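Talpur two-arm kit, 1,650 for the pair - worth it?

ivan_huts
Had it 12 days now. Tub job, one gripper each side, table height view:
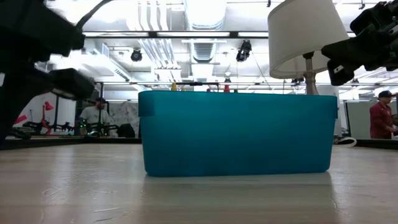 Re: Talpur two-arm kit
idow
What's the job exactly? Lifting the tub or picking out of it? Makes a big diffrence with those fingers.

ivan_huts
Both in the end. Lift first. Setup took me 2 evenings, manual is poor, cable routing page just missing. Arms themselves fine.

d_didenko
Fine for 1,650? Come on. Virnari do a pair with proper cable clips and a spare set of fingers. Yours has the cable looping over the top of the gripper, that'll snag sooner or later.

ivan_huts
Hasn't snagged yet. And Virnari wanted six weeks for delivery.

kyrylo.h
Agree with Danylo on the cable, not on Virnari. Sent mine back in June, left arm drifted after every restart. Support was no help.

d_didenko
Mine doesnt drift. Did you do the warm up?

kyrylo.h
Yes. Twice.

idow
Back to the tub. Frosted plastic is a pain for depth cameras, I put matt tape round the rim. Anyone tried the Datska soft pads on the Talpur fingers? Flared rim like that I'd want more grip.

ivan_huts
Not tried, will order. Do they need the longer screws?

idow
Yes, M3, the long ones. Not in the box.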